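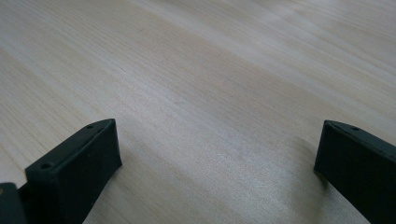
How to speak at a school board meeting and still be home by bedtime

Most people attend their first board meeting because something has made them furious: a bus route, a math program, the sudden death of the fifth grade orchestra. Fury will get you to the parking lot. After that you need paperwork.

1. Find the agenda

The Brundel district posts its agenda the evening before, inside a packet that ran to 576 pages in May. Skip the packet. Open the agenda, search for your topic, and write down the item number. If your topic isn't there, you will be speaking under general comment, when the board may listen but can't vote or, in most cases, blink.

2. Sign up early

The sheet goes out at 6:15 p.m. on a table near the door. Only the first 15 speakers are guaranteed a turn. Print your name and the item number. Leave the "organization" box blank unless you have one; "concerned parent" is not an organization, however it feels in the group chat.

3. Write for 2 minutes

You get 2 minutes, enforced by a timer with a noise like a microwave. Aim for 200 words and read them aloud at home. Put your request in the first sentence: "Please keep the late bus at Monel Middle School." Then give one reason and one thing that happened to your own kid. Save the history of American schooling for the drive back.

4. Bring copies

Hand them to the clerk before the meeting starts. Anything handed over goes into the record, including the part you didn't get to.

5. Follow up

Email the board the next morning with the item number in the subject line. Ask when the matter will come back and whether it goes to staff first. Parents at Akar Elementary asked that exact question about the Fang Street crossing and got a date in writing, which they have since taped to a great many refrigerators.

If your item gets moved to next month, keep your notes. You'll need to sign up again.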